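Show it once, they said

I spent most of December last year writing fixed waypoints for a packing cell at Nakamura, so I come to the current fashion for teaching by demonstration with a bit of baggage. The pitch is that you hold the arm, or steer it from a second one, do the job yourself a few times, and the machine picks up the rest. No code. Gameo has been saying this for two years now and Pliveo has started saying it louder.
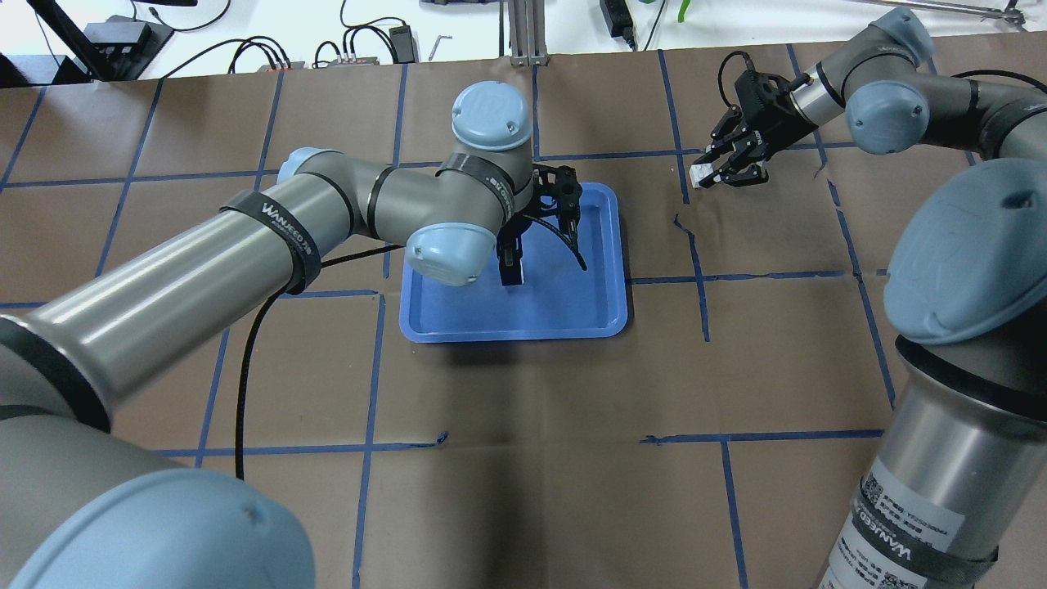

My trouble is with the word "few." Wanda Tran, who ran the sessions I sat in on, had 65 demonstrations of one task when I asked, and she wanted more. The task is a block and a tray. With one gripper holding a little white block up by the tray and the other hanging right over it, the person driving has to decide which arm yields, and every driver I watched decided it differently. I did 12 of those runs and I'm not consistent with myself, never mind with Wanda. Whatever gets learned from that is an average of our habits. Maybe the average is fine. I'd like to see somebody check before they sell it.

Then there's the driving. I've used pendants for nine years and I still found remote control tiring in a way I didn't expect – your hand wants to feel the thing touch down and it can't. So you hover. You creep in, back off, creep in again, and all that dithering goes into the recording along with the useful part.

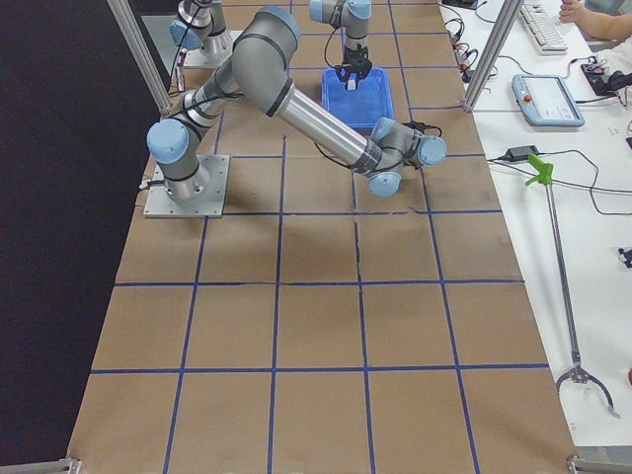 Wanda says you can trim it out afterward. Sure. But trimming is work, done by a person who knows what a good run looks like, and that person's hours never show up on the slide about saving hours. I timed myself cleaning up one batch and it took 38 minutes. I could have typed the waypoints in that time, for this tray, in this spot. (Yes, move the tray and my waypoints are junk. I know. That's the one argument that really gets to me.)

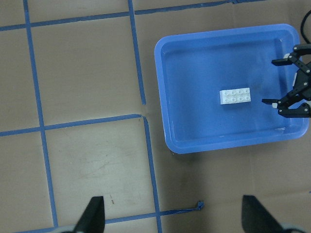

Tidedura Manipulation Group – Notes from the Bench

I asked what happens with a different brick, or the same brick under worse light. The answer was "more demos." It's always more demos. I don't think that's dishonest, but I do think it should be on the front page of the brochure.

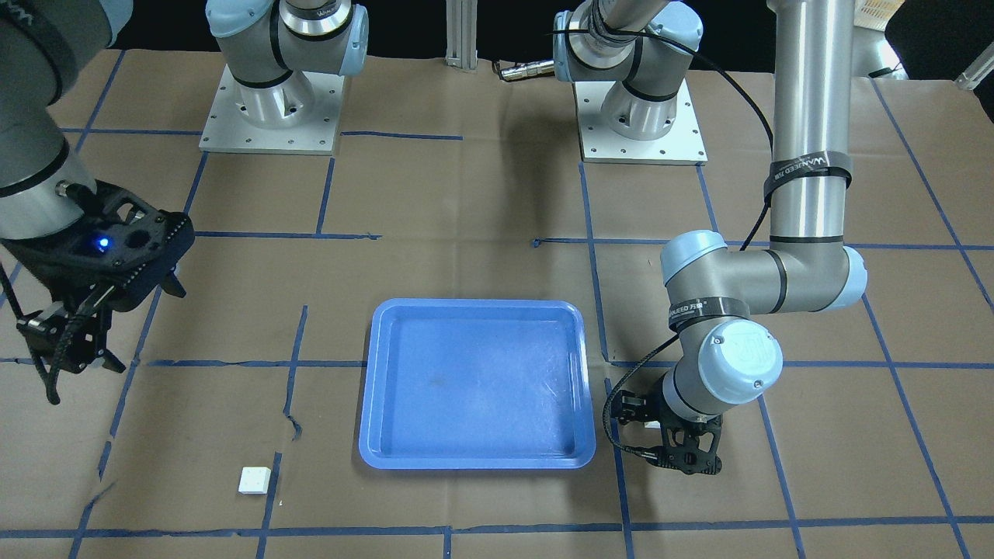

One gripper open, block on the paper to the left of the tray.

I'm going back for another round, and I've asked to have the tray shifted between my runs and to see the failures as well as the good ones. Wanda agreed to both, which I'll admit is more than I got from Gameo.

Posted 2023-09-06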